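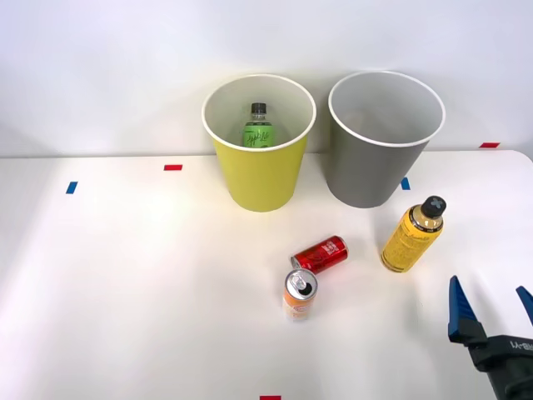

Issue 11, p. 60

The Brandgate Variance

Marcelle Hamel read the meter at Brandgate twice and wrote the same figure both times. The pressure at the lower valve was 2 bar. The logbook said it had been 2 bar every night since December, including the night the main was shut.

She tapped the glass. The needle did not move.

The gauge was a Prastis, fitted under the old contract. Its seal was intact. She removed the cover plate, disconnected the feed and let the line drain into the gully. With nothing behind it, the needle stayed where it was.

She entered this under Remarks. Above her entry were the initials of the previous inspector, Milošević, and above those his initials again, down the whole left side of the book, in one pen and at one slope. A man writing at four in the morning in a cold chamber does not keep so straight a column.

She rang the Uvent control room.

"Who collects the sheets from Brandgate?"

"They come in the post," said the operator.

"From Milošević?"

"I suppose so. They're always complete."
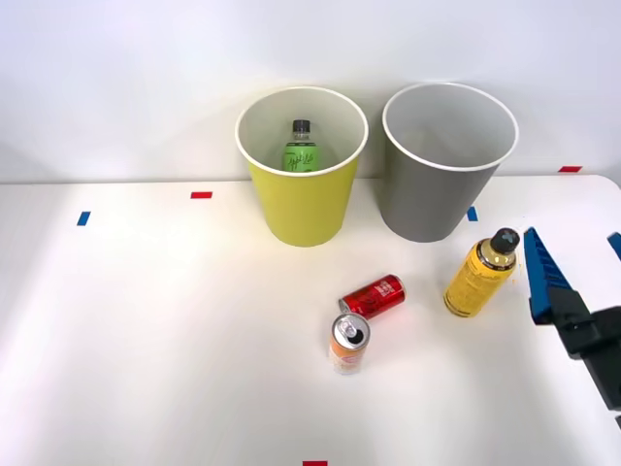

Two bins on a white table, a green-labelled bottle in the left.

She asked for the length of the access tunnel. The drawing gave 300 metres. She had walked it that evening with a measuring wheel, which now stood against the ladder, and the counter showed 289.

Hamel packed the gauge in its box, labelled it and signed across the tape. Then she took the lamp and went back along the tunnel, slowly, knocking on the left-hand wall with the handle of a spanner. At the eleventh metre from the door the note changed.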